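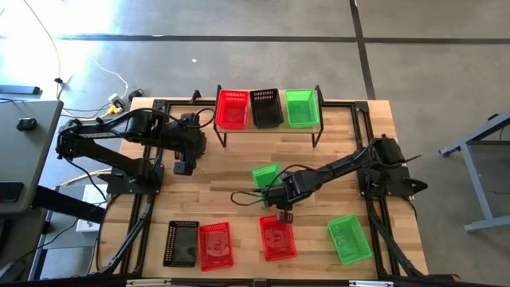
Basket task, Wemley table, July. Started collecting at 9 with the afternoon goal of getting a clean block for the Rudd model before anyone touches the reset script again. The task is color matching onto the shelf: pick a basket off the table and put it in the basket of the same color. The shelf order stays red, black, green from the left for this whole block. On the table the loose ones can go anywhere both arms can reach, and I want them turned different ways. The black one at lower left and the red one next to it run front to back, which is the kind of layout the last Vesdale set was short on. Almost everything in that set was square to the shelf and the policy learned to come in square.

Target is still 500 episodes. Not today.

Things I changed from the last block:

- Grip on the rim, one finger inside and one outside. No grabbing the corners.
- Lift straight up first, then travel. The old demos dragged a lot.
- The idle arm stays out over bare wood with the gripper open. I had been parking it in a different spot every time and it shows up as noise in the joint plots.
- If a pick takes more than 3 tries, stop and mark it failed. Keep the file, don't delete it.
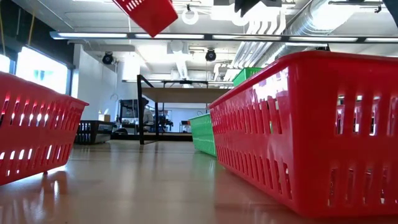
Side view, red basket off the table.

Glare is the main problem from this side. The tabletop is shiny enough that the baskets show up again as colored smears underneath, and the windows blow out completely. I turned exposure down 2 steps on the side camera and it helped the table but the black basket went to mush. Put it back. Would rather have all the views a bit hot than lose one color. Drernlow says it handles this with its own normalizing step, but I haven't checked what it does with clipped pixels, so I'm logging raw as well until I have.

Wrist views next. I went through a handful at half speed after lunch.

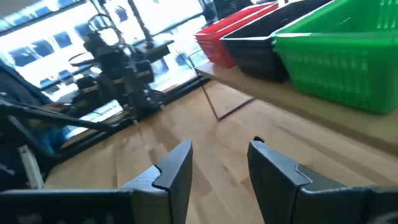
Mostly fine. Fingers sit in the same part of the view from file to file, so the mount hasn't slipped. Timestamps on the left wrist run a little behind the right one. Small enough to fix in the export, but it needs to be fixed there and not by hand like last time.

Operator notes, mostly for me: slow down before closing. I rush the close when I'm tired and the basket tips. A tilted basket in the gripper is okay to keep as long as it ends up seated on the shelf — I'd like some of those in there, the model has to see them.

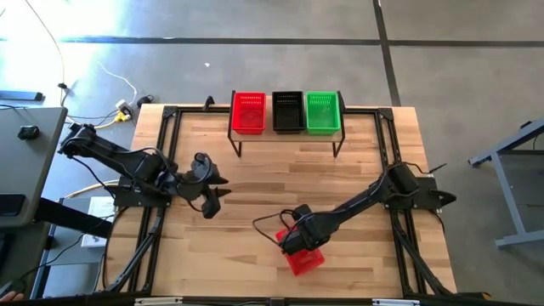
Also need to settle what counts as the end of an episode. Right now I stop when the gripper lets go. Rudd wants the arm back home before the cut. I think home is better, it makes the files longer but they chain together. Will redo the first 9 that way and compare.

To do:
- export fix for left wrist offset
- write down the home pose somewhere that isn't my terminal history
- try the blinds half down
- more green starts, far right side especially

Last updated: July, 4:40 pm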